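# Hang It or Fold It

Started with a shelf. Mine gave way on a Sunday, 54 T-shirts and a pair of ski pants on the floor, and the pile stayed there longer than I'd like to put in print. Shoved back in. Fell out again. So this piece, which was supposed to be about winter coats, is about T-shirts.

Folding people are loud. They've had the last decade to themselves - the little upright bundles, drawer dividers, the videos with piano music. Hanging people mostly keep quiet and get dressed faster.

Concetta Bianchini is a hanging person. She runs the floor at Sperling, a secondhand clothing shop in Grasdale, two rooms and a stock area where the radio never goes off. Busy weeks she puts out 1000 pieces. Tees are the bulk of it. I went over with a notebook at opening time and got handed a box of hangers before I had my coat off.

"Don't go in through the neck," first thing she told me. I was going in through the neck.

Her way: lay the hanger inside from the bottom hem, slide it up, hook out through the collar. Slower by a breath. Pulling a hanger down through a neckband stretches the rib, and once the rib goes wavy that shirt looks tired forever, no matter how new it is. Then shoulders. One at a time, pinch the seam, set it on the arm of the hanger, smooth outward. Let go. If the tip of the hanger pushes a bump into the sleeve the hanger's too wide, find another one.

She does it without looking. I did eleven shirts and had to redo four.
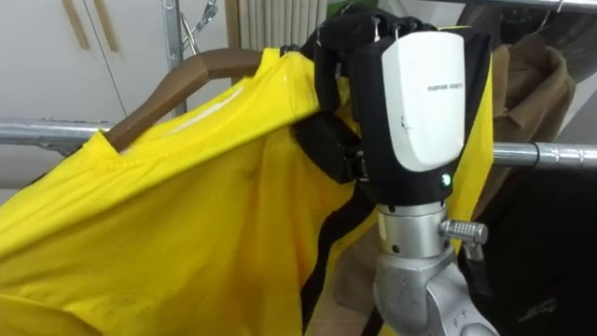 Do T-shirts stretch if you leave them on hangers?

Light cotton ones hold up fine on a hanger that fits the shoulders; heavy knits and anything hung wet will sag, so dry those flat and fold them.

Wood or plastic or wire, then. Wire is out, everybody agrees, it leaves a ridge and it rusts. Thin velvet ones save a lot of space and grip well, maybe too well - you end up dragging the shirt off. Wood is what Bianchini likes. Curved arms, rounded ends. They take up room on the rail and that's the complaint, but she thinks a crowded rail is a problem of too many shirts and not of hangers. Hard to argue while holding 54 of them.

The rail matters more than I figured. Mine at home is a tension rod from the hardware store and it bows in the middle so everything slides into a heap. I've since swapped it for a metal tube from Vimisus, screwed into the studs, took one evening and two trips for the right screws. Hangers glide now. Strange thing to be pleased about.

A few more notes from the shop, in no real order.

Check before you hang. Hold it up to the window, front then back, look at the belly and the underarms. Marks show up on brights way more than on grey or navy. Sperling washes again if there's any hope, and sells the rest cheap as painting shirts, which go quick.

Leave a gap. Two fingers between hangers is Bianchini's rule. Creases drop out by themselves overnight if the cloth has space, and she hardly irons. The steamer, a big old Ternusus, comes out for linen and for dresses.

Hooks all one way. Looks fussy, saves you when you're grabbing an armful to move.

Sort by color or by sleeve? The shop does color, since customers shop with their eyes. At home she sorts by how often she wears it - favorites on the left, then down teh line to stuff she's keeping out of guilt. Twice a year the right hand end goes in a bag. January and whenever it gets hot.

I asked what she'd fold. Sweaters, obviously. Pajamas. Gym shirts, nobody cares about gym shirts. Anything with heavy beading at the neck, it pulls. "Jeans, whatever, do what you like with jeans."

So, my closet. 83 hangers bought, which was too many, the spares are in a tote under the bed. Everything with a collar up, most of the tees up, sweaters on the one shelf that's still attached to the wall. Getting dressed takes half the time becuase I can see it all. I found a striped shirt I thought I'd left in a hotel.

Still haven't written the coat piece. Coats are on the back of the door for now, six deep, on one hook.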